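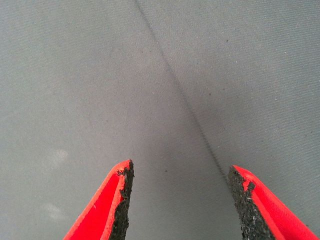

Photo: Vusumuzi Mathebula / Nemotetti

Section 9. Fitting the Divemano table cover (gray)

The gray cover has a fine, woven-look face and a smooth underside. The face goes up. Both sides are similar in color under weak lighting, so check by touch before starting.

9.1 Before fitting

1. Unroll the cover on a clean floor, face down, and leave it flat overnight. A cover stored in the tube over winter may need a second night.
2. Clear the table and remove any old tape or adhesive from the top.
3. Wipe the tabletop with a damp cloth and let it dry completely. Grit left under the cover will show through as small raised points.
4. Measure the table. The cover is supplied 90 cm wide and 241 cm long. For shorter tables, see 9.3.

CAUTION: Do not use a heat gun or an iron to remove curl. The face will turn shiny and cannot be restored.

9.2 Fitting

1. Lay the cover on the table, face up, with the printed part number on the underside at the left rear corner.
2. Align the rear edge first. Small errors at the rear become large ones at the front.
3. Fit the two rear clamps finger-tight.
4. Smooth the cover by hand from the rear edge to the front, then from the center to each side.
5. Fit the front clamps. Tighten all clamps a half turn.
6. Check for ripples with a lamp held low at one end of the table. If any are visible, loosen the front clamps and repeat step 4.

NOTE: Covers from the Betville warehouse packed before April have screw clamps. Later packs have lever clamps; close the lever fully and disregard the half turn in step 5.

9.3 Cutting to length

Mark the underside in pencil. Cut with a sharp utility knife against a steel rule, in several light passes. Leave 2 mm over the finished length and trim after fitting. Scissors will pull the edge.

9.4 Cleaning

Vacuum with a soft brush attachment. Brush out loose particles in one direction before wiping, or they will be worked into the texture. For marks, use lukewarm water with a little dish soap and blot dry.

CAUTION: Solvents, including rubbing alcohol, lift the gray color.

Replacement clamps are listed in Section 12 under Carhuamaca hardware.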